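Pliltberg Family Services
Monday, July 6, 2026

1/ The Pliltberg clothing exchange is again accepting baby clothes from local families. The following posts set out how donations should be prepared and how they are sorted once they reach us.

2/ Please wash all items before drop-off and leave fastenings undone. Printed knits are welcome, as are plain ones. Care labels should be left in place wherever possible, as our sorters read them before anything is folded.
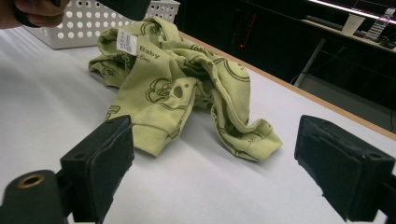
3/ Sleeves are straightened first and the cuffs checked for wear. Each garment is then folded in half lengthwise and in half again, with the size facing up. Bodysuits and sleepers are kept separate from cardigans.

4/ We are unable to accept bibs, used socks or anything with a missing snap. Families with questions about a particular item may write to Tudor Vasiliu, who coordinates the exchange.

5/ The exchange passed on around 200 garments last season through our Brotach and Ruangrit locations. Sizes for newborns remain in shortest supply.

6/ Sorting procedure, for those joining us in July:

- Clear the tabletop of folded clothing before starting the next bag.
- Keep the white basket at the far end of the table, within reach.
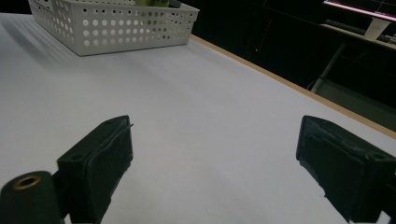 - Place folded garments in the basket by size, to a maximum of 5 per stack.
- Set aside anything with a stain for a second wash.

7/ Drop-off at Brotach is at the side entrance. Parking is limited to 2 hours on that street.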